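Gripper dropped out mid-grab on the laundry task, and the fix surprised us
Posted by emrys_bevan, July 12, 2020

OK, this one ate our whole afternoon and I loved every minute of it, so here goes. We run a two-arm setup on household jobs in the Dridham lab, and laundry is the current favorite (mine, anyway). Open the washer, pull the clothes, drop them in the basket. Run 31 was going beautifully until the right gripper closed on a sleeve, pulled, and then just let go. No alarm, nothing on the stop panel. The arm carried on to the basket and placed a handful of air in it, very carefully!

The left side has never done this. Same fingers, same firmware, same grip force, set to 90 on both.

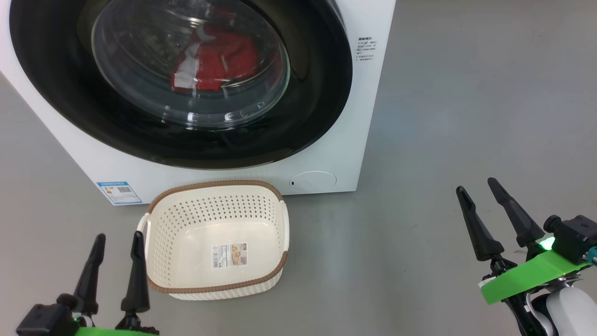
Start position for the washer task, both grippers either side of the basket.

The log shows the right gripper going quiet for a moment and then coming back in its default state, fingers open. So my money is on the wrist cable. When the arm reaches deep into the drum the wrist rolls over hard, and I think the connector gets tugged. Has anyone else seen this?

---
remo_m wrote:
Love this kind of bug. We had the same thing on the Munteanu rig in April, and it was the cable. Add slack at the wrist and tie it down further back. Took us ten minutes.

---
hwynne wrote:
I don't buy the cable yet. If it were a tug you'd see it at the same wrist angle every time. How many drops so far, and where? Wet cotton is heavy, and a current spike when the motor stalls can brown out the gripper board and give you exactly that log.

---
emrys_bevan wrote:
Four drops, all on the pull and none on the reach. Hmm. That does sound more like your version than mine, Hywel.

---
remo_m wrote:
Pulling moves the cable too! Still saying cable.

---
morfudd_c wrote:
Whichever it is, please sort the silent part first. A gripper that resets and opens with no stop is a safety fault, and today it was only a sleeve. Ours halts the arm if the gripper misses a heartbeat for 100 ms. And keep hands out of the door while you test.

---
emrys_bevan wrote:
Fair, and done — the arm now freezes on a lost heartbeat. Then I swapped the two gripper supplies over and the fault moved to the LEFT side. So it's power! Hywel gets the cookie. New supply is on order from Bresismont. I'm adding the cable slack anyway, Remo.

---
remo_m wrote:
I'll take half a cookie.

Contact the moderators | © Mullero Forums | Back to top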